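Re: [benchtop-arms] what to put in next year's budget for a two-arm table
List: benchtop-arms
Month: November

On Monday, the group at Katona wrote:

> Hello all, we have to hand in an equipment list for a two-arm setup that
> will handle clothing, mostly T-shirts and towels. The arms themselves are
> quoted and settled (from Anix). What we can't work out is everything else.
> Our office wants one number for "accessories" and I have no idea if that
> means a little or a lot. Do people buy spare grippers up front? Is it worth
> paying for the sensor boards on the fingers in the first round, or can they
> wait? And how big a table?
>
> Any real lists gratefully received!

Hello Katona, and welcome to the worst line in the whole spreadsheet! We went through this at Rulden last year, and I'm happy to pass on what we learned (get a coffee, I do go on a bit).

First the grippers. Yes, buy spares up front, and buy them as a set of 4 fingers, so both hands can be redone in one go. We ordered one spare finger the first time to save money, and then found the newer batch had a slightly different bracket hole. A whole afternoon with a file, and it still never sat quite right.

Sensor boards: I'd put them in the first round if you possibly can. Cloth is thin and slippery, and a plain parallel gripper will close quite happily on nothing at all. Adding the boards later meant taking the wiring on both arms apart again, which was no fun. Our supplier, Rikutia, wanted 15 working days for a pair and rather longer for the matching cable, so please order the cable on the same form. I can't say that loudly enough.

Now the table. Think about the longest thing you'll ever pull straight between the two arms, not the thing folded up nicely. A shirt stretched out lengthwise eats far more room than you'd guess, and then you still want some space past it for the arms to come in at an angle. We went for a plain white top, mainly so that darker fabrics show up well, and I'd do the same again. If you're putting two panels side by side, budget for somebody to level them. A lip at the join catches hems.

Power and cables. Please give this its own line! Ours says 300 for power strips, sleeving, clips, ties and extension leads, and we used all of it and could have used more. Get strips with a lit switch, it's so nice to be able to glance down at the end of the day. Do plan the route for the cables that run along the arms too. A cable with a bit too much slack will lie right down on the fabric, and if you're pulling a shirt flat that gets annoying quickly.

Lights I'd leave for the second round, with a small sum held back. Arms throw big soft shadows over a white table and you won't know how much you mind until your own lamps are up. We moved ours 2 times before spending a cent.

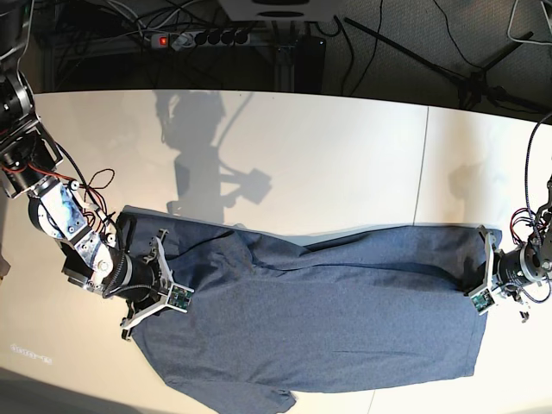 Oh, and put the shirts themselves in the budget! We forgot, and spent a month working with whatever people brought from home. Plain ones, a few sizes, a mix of solid and heathered fabrics if you can find them. I'm glad to send our full list as a spreadsheet if you write to me off-list, prices and all, though the shipping figures are a bit of a mess.

Warm wishes from the Rulden bench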